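ok so I spent my Thursday rewriting our cleaning-robot rules at Hoduswood and I have thoughts, a little thread

first thing, bathrooms get their own sheet now. We used to have one "wet areas" page that covered kitchens too and it was a mess – people skimmed it and guessed

rule I fought for the hardest: one cloth, one fixture. The cloth that does the sink never goes near the toilet, and I don't care how clean it looks!!

Noemi Alcantara wanted speed limits in there as well, so near porcelain the arm runs at 80 percent of the force cap, max. She had 90 in her first draft and talked herself down (I just sat there and nodded)

also, e-stop within reach of a person the whole time. Within reach means you can hit it without taking a step. We had a long chat about the word "reach", you would not believe how long
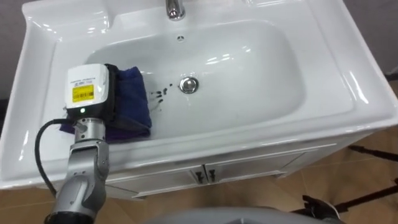 next one is cables. Check the slack before every run, all the way through the arm's range, and again if you move the base even a little

and write down what was on the surface before you start! "dirty" is not a log entry. Dark spots near the drain, left side – that's a log entry

Fiorella Lo Presti is reading the whole thing this week, all 7 pages. Version two goes out in February, send me your complaints before then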